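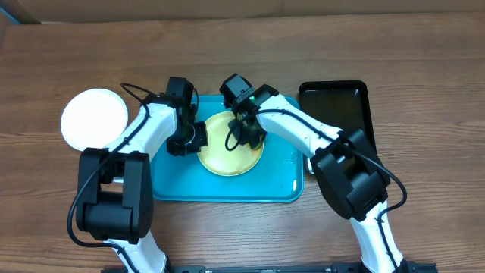
The turquoise tray on the wooden table.

So I finally gave up on meal planning. I know, I know, I've written three posts on this blog telling you how great it is, with the little charts and everything! But August came, the kitchen was hot, and one Saturday I looked at my nice color-coded week and just wanted toast.

Some background for anyone new. I started planning dinners when I moved to Poria and the good grocery store was suddenly a bus ride away. I'd sit down with my coffee and write out every supper for the week, then shop once. It worked fine for a couple of years. I saved money, I threw out less lettuce, and I got pretty smug about it (my friend Arnulfo will back me up on the smug part).

Then I got fancy. I signed up for Cluvik, an app that builds the list for you, and at one point I had 3,000 recipes saved in there. Three thousand! I was cooking maybe ten of them. Every week I'd scroll past some braised thing with fennel and feel bad about myself, then put down the same lentil soup.

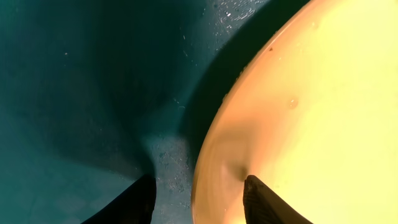 Anyway, the thing that broke me was the fish. I had fish down for Wednesday, and by Wednesday I did not want fish, and it wouldn't keep until Thursday, so I cooked it in a bad mood and ate it standing up. Who was I doing that for? There was a perfectly good egg right there.

I complained about this to Lieven, who cooks every night for five people and has never written a list in his life. He buys what looks good, keeps a lot of rice and onions around, and decides at 5 when he opens the fridge. I always figured that was chaos. I went over and watched him do it, and it was maybe the calmest kitchen I've ever been in. He chopped an onion before he even knew what he was making, and we had dinner in 40 minutes.

So now I'm trying it his way, sort of. I still write a list, but it's only ingredients. Eggs, rice, onions, a cabbage (cabbage lasts forever, why did I ever buy all that lettuce), some kind of beans, lemons, whatever fruit is cheap. No dish names allowed. If I catch myself writing "stir fry" I cross it out.
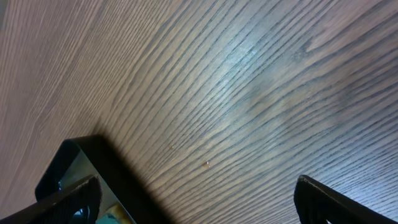 The first week was rough, I'm not going to lie. I made fried rice 2 nights in a row and the second one was worse than the first. I also ran out of garlic and had a small crisis. By the second week, though, I was getting into it. Cabbage with lemon and a heap of black pepper is my new favorite thing, and I'd never have picked it off a screen.

What I do miss is the Sunday feeling, when the whole week was sorted and I could stop thinking about food. Some nights I get home tired and the question is just sitting there waiting for me. On those nights it's toast, and I've decided toast counts.
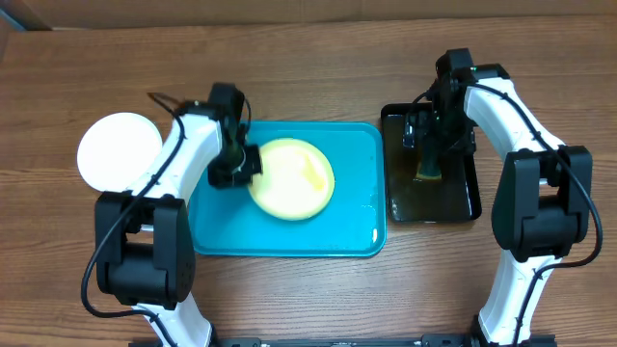
Yellow plate, turquoise tray.

Next up I want to sort out the freezer, where there are several bags with no labels and one that might be soup. If you cook without a plan, tell me what you always keep in the house! Urho has already written in to say anchovies, and I'm thinking about it.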